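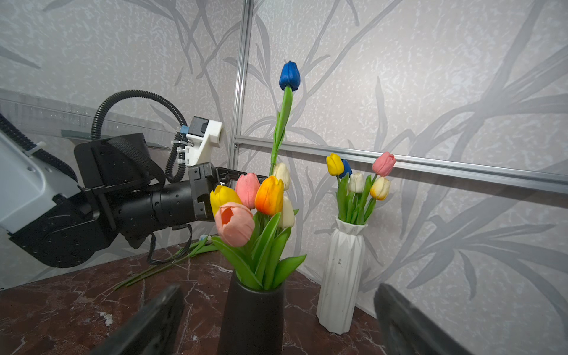 Wendari opened its training lab to visitors for an afternoon in February, and I went with Fumiko Sugiyama. The current job is flower arranging. The lab has 4,000 recorded runs so far, 700 of them with tulips.
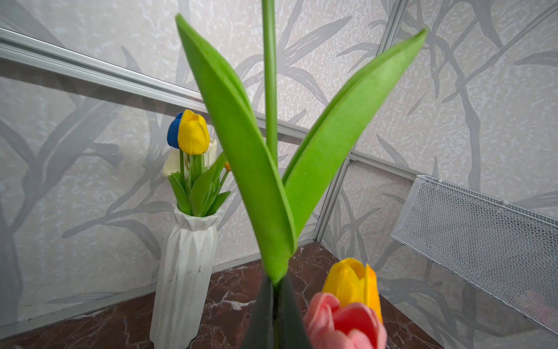

Each run is one stem. Amber Dawber, who manages the recording, said wide leaves cause the most trouble when a stem has to go in beside others. The tulips are artificial, and the white vase has a folded, angular surface. Operators work four-hour shifts.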